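I keep getting shown the same advert for the Levico membership, so I finally read the small print. Thread, because I was cross enough to write one.

The pitch is "never pay full price for home stuff again". You hand over £15 a month and get members' prices on Konness, Stöckli and Buvora. Sounds fine until you ask what the full price was.
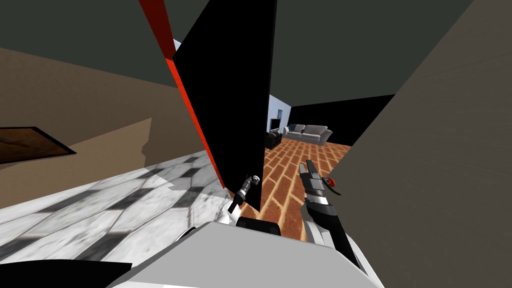
The Buvora sofa I was watching was £2184 in the spring. In July it became "£2184, members save £219". A week later the non-member price dropped by £219 for everyone. So what did the fifteen quid buy?
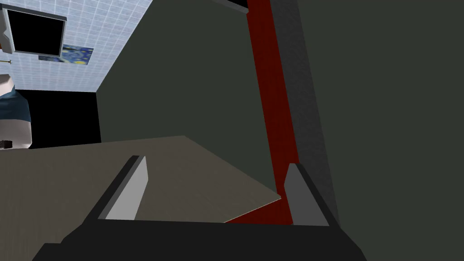

Bare tabletop, taupe-ish grey.

Then the cancelling. You can join in one tap. Leaving takes 6 screens — one of which asks if you'd like to pause instead, with the pause button already highlighted. Funny how that works.
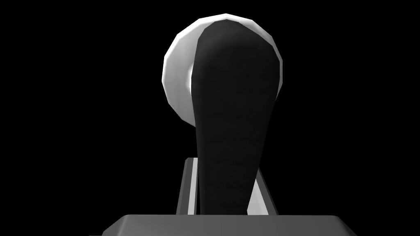

Reply from Tealeaf: I've had it a year and saved loads on delivery, so it depends what you order.

Maybe. But saved compared with what? The delivery fee only appeared when the membership did, as far as I can tell.
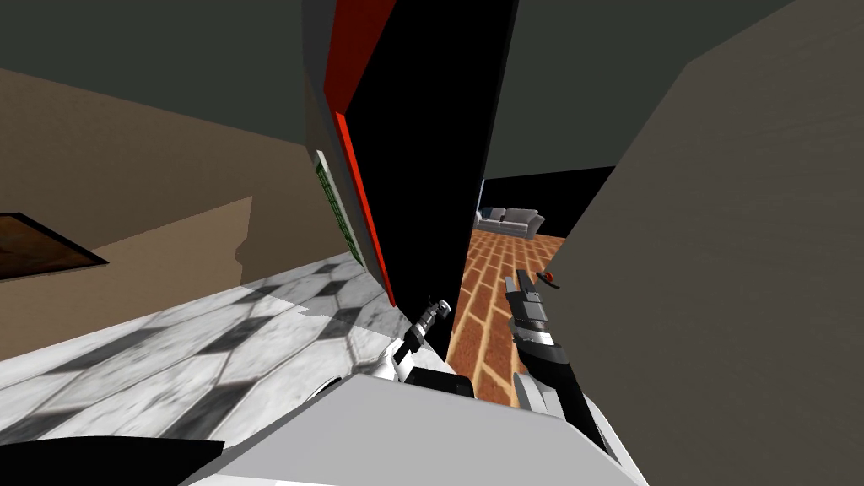
What bothers me is the word "free". Free returns, free samples, free design advice, all of it paid for monthly. Their design advice told me to break up hard floors with a rug. Marble running straight into brick, fine, I can see the case for one there. I've got carpet. It still tried to sell me the rug.

Anyway, not joining. If the Konness lamp goes below what it cost in spring I'll post it.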